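Workshop notebook
December 13, 2023

Glue again. The Drular sales sheet says their new wood glue reaches full strength in half the clamp time of what we use now, which is the plain yellow Stuvico we have bought for years. I have read this kind of sheet before. It gives a bar chart with no numbers on the side and a footnote saying results may vary with species, moisture and operator. So I am the operator and I got some results.

Setup: plain lap joints in beech, all strips ripped from the same board, faces planed the same morning. Five joints per glue. Clamped 15 minutes, then left alone overnight on the rack by the door. Pulled on the hanging scale until something gave.

Mean for Drular was 138 kg. Mean for Stuvico was 132 kg. On paper a win for the new stuff. The trouble is that the spread inside each batch was a lot wider than the gap between the two, and the single best joint of the day was a Stuvico one. I wouldn't swap a light bulb on the strength of that difference.

Also, the test doesn't answer the claim. The sheet talks about clamp time and I let everything sit overnight, so all I measured was the end state. Should have pulled half of them right out of the clamps. Did not think of it until the last joint was already in two pieces. Write it down and do it properly next time.

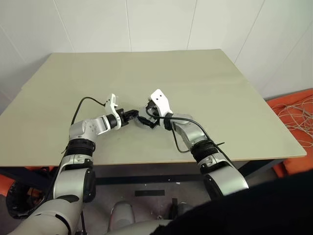 The big table, with the wall panels behind.

On the failures. Most broke in the wood, close to the glue line but not in it. I take that to mean the beech was the limit and both glues are stronger than they need to be for this joint. If that's right, the whole comparison is a comparison of bits of beech. Two joints did let go in the glue itself, one of each brand, and both had a dull, starved look on one side. That's me being stingy with the brush, nothing to do with the chemistry.

Things I noticed while spreading, for what they're worth:

Drular is thinner and runs. On a vertical face you'd be chasing drips.

It grabs early. Nice for a simple butt joint, bad for anything with several parts to line up. One strip had slid by the time I got the clamp on and it did not want to slide back.

Squeeze-out dries glassy and chips the edge of a cheap scraper. The yellow one peels if you catch it in time.

Smell is about the same.

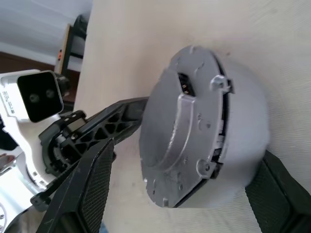

The other claim is water resistance. There's a soak test in the sheet done by Undby, who I assume is a test house, though I couldn't find anything saying who paid for it or what wood they used. "Passed" is the only result given. Passed what? For how long? I would like to see the joints that didn't pass.

Somebody will point out that the Mrema shop switched over in July and like it. Could be. They build drawer boxes all day, same joint every time, in a heated room, and fast grab suits that. We don't work that way and our room is cold until lunch. I'd want to know how it does on cold stock before ordering more than the one bottle.

Next round: pull straight from the clamps at 5 minutes and again at 15, cold strips and warm strips kept apart, and mark the strips by letter so whoever is pulling doesn't know which glue is which. I knew this time, and I can't swear I loaded the scale the same way for both.

Until then we stay on Stuvico. The open Drular bottle is on the shelf over the sink, cap taped.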